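Subject: Re: [drovisside-cars] Dead battery every few mornings
From: Loan Văn
To: drovisside-cars list
Date: 2018-11-02

Hi Kiều, and hello everybody else,

Sorry it took me a few days to answer. I read your message on my phone in the parking lot at Girard Auto Parts and thought, well, I know that misery, and then I wanted to sit down at a real keyboard and do it justice. You wrote:

> Hello all, first post from me so please be gentle! My wagon has started
> dying on me overnight. It doesn't happen every night. I can leave it two
> days and it fires right up, and then the next time I park it after work
> it's stone dead in the morning and I'm out there with the jumper cables
> again in my slippers. The battery is new since August, the shop in
> Plaltthorpe put it on their tester and says it is fine, and they say the
> alternator is fine too. They offered to keep the car for a week and
> "see what they see," but I need it for work.
>
> I have a cheap multimeter that came in a toolbox and I'm willing to
> learn. Someone at work told me to just pull fuses until it stops. Is
> that right? How do I know when it has stopped? And is there any way I
> can blow something up doing this?
>
> Thanks in advance,
> Kiều Trương

First of all, welcome! You picked a good problem to start with. It's annoying, but it's one of the few electrical faults you can find at home with a cheap meter and a free afternoon. I did mine last year in the driveway with a thermos and a lawn chair and rather enjoyed it, apart from the part where I locked myself out of my own car. More on that in a minute.

Your friend at work has the right idea. What you're hunting is something that keeps drawing current after you've shut everything off and walked away. Every modern car draws a little bit for the clock and the alarm and the radio memory, and that's normal. My own wagon settles down to under 60 milliamps once it has gone to sleep, and it will sit like that for a good long while without complaining. When mine was misbehaving it was pulling 400, and that will flatten a battery overnight if it isn't fully charged to begin with, especially once the weather gets cold and you're only driving short hops to work and back.

So, the way I'd go about it.

1. Getting set up

Charge the battery overnight if you can borrow a charger. Testing on a half-dead battery is frustrating and you'll get readings that wander all over the place. Then open the hood, and open whichever door you need to reach the inside fuse box (on these it's down by the driver's left knee, behind a little flap that always breaks one of its tabs, so don't feel bad when it does). Roll down a window! I cannot say this loudly enough. When I reconnected my battery the doors locked themselves with the keys on the passenger seat, and I had to call my brother-in-law, who was very nice about it and has mentioned it at every family dinner since.

With the door open, take a screwdriver and push the door latch over until it clicks, the same as if it had closed on the pin. That way the car thinks the door is shut and the dome light goes off. When you finish, pull the handle to release it before you try to close the door, or you'll bang metal on metal.

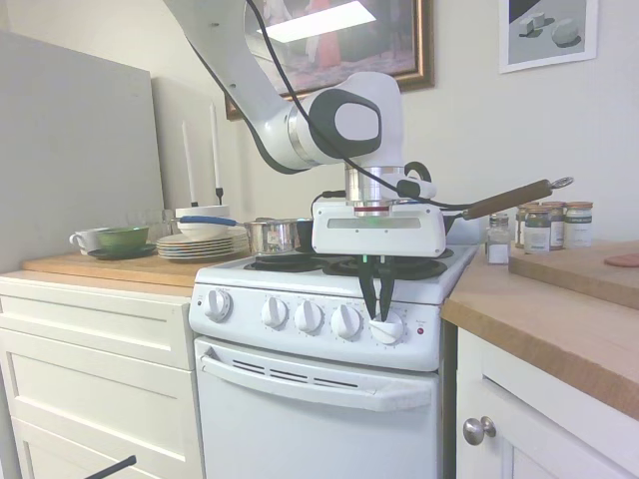

2. Hooking up the meter

Move the red lead to the socket marked 10A. Check it twice. The small milliamp socket has a tiny fuse in it, and I've blown more of those than I care to admit. Take the negative cable off the battery, put one probe on the cable end and the other on the battery post, and you've got the meter in line. Leave the positive side alone.

To your question about blowing something up: the thing to avoid is asking the meter to carry a big load. Don't turn the key. Don't switch on the headlights or the blower "just to see." If you do that, the best case is that you lose the fuse in the meter. And please don't do any of this right after the battery has been on a hard charge in a closed garage. Roll the door up and let it air out.

When you're finished measuring, put the red lead back in the volts socket straight away. If you forget and then go to check the battery voltage, you'll get a big spark and a bad word.

3. Waiting, and then waiting some more

People go wrong on this part, me included. When you connect the meter the whole car wakes up and you'll see a big number, a couple of amps or so, and you'll think you've found it. You haven't. All the little computers need to time out and go to sleep, and on some of these cars it takes the better part of an hour. Go in and have lunch. Don't open a door, don't press the key fob, and keep the key well away from the car if yours is the kind that talks to it from your pocket.

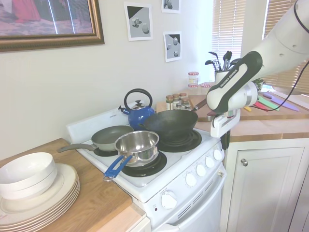

4. Pulling fuses

Now your friend's advice comes in. Watch the meter, pull one fuse, look, put it back, go to the next. Have somebody read the number out to you if you can, it saves a lot of bobbing up and down. Start with the box under the hood, where you can reach without touching the doors. When the number drops way down, you've found the circuit. Write down which fuse it was and look at the diagram on the lid to see what's on it. It's usually 2 or 3 different things, and then you unplug those one at a time.

A gentler way, if pulling fuses keeps waking the car up, is to leave them all in and measure the tiny voltage across the two little metal spots on top of each fuse. Set the meter to millivolts for that. A circuit that's asleep will read zero, and one that's carrying current will show you a little something. I like this way better now, though your toolbox meter may not be fine enough for it.

5. What I'd suspect on yours

Since it comes and goes, I would look hard at anything with a relay or a switch that can stick. On mine it was the rear wiper relay. The number on the case was 823, and the gentleman at the counter at Girard had to go into the back for quite some time to find one. It would stick closed on some evenings and behave perfectly on others, and of course it always behaved when I took it to a shop. If you put your hand on a relay an hour after parking and it feels warm, that's a very good clue.

The other things I've seen or heard of on this list over the years: the glove box light that stays on because the little plunger is worn, the cargo light, a phone charger left in the rear socket (those stay live with the key out), and an aftermarket radio with its yellow and red wires both on constant power. If yours has had a stereo put in by a previous owner, start there. Mine had one installed by somebody who I believe did the job in the dark.

Also, before any of that, wiggle your battery clamps. You said the battery was replaced in August, and I've seen more than one new battery go in with the old crusty clamps just snugged down by hand. A bad connection doesn't drain anything overnight, but it keeps the battery from charging properly on the way home, and the next morning looks exactly the same to you in your slippers.

If you get stuck, I come through Plaltthorpe most weeks on my way to Hirkden and would be glad to stop by with my clamp meter. It's the kind that goes around the cable, so you don't have to disconnect a thing, and it's a lot less fiddly. You supply the coffee. Anyone else on the list out that way is welcome to borrow it too, so long as it comes home with its battery cover (the last time it came back held together with tape, and you know who you are!).

Do write back with what the meter says once the car has gone to sleep, and which fuse makes it drop. Even if you don't find it on the first try, those two facts will let the rest of us argue about it properly.

Warm regards,
Loan Văn

--
drovisside-cars mailing list
To leave the list, send a message with the word "unsubscribe" in the subject line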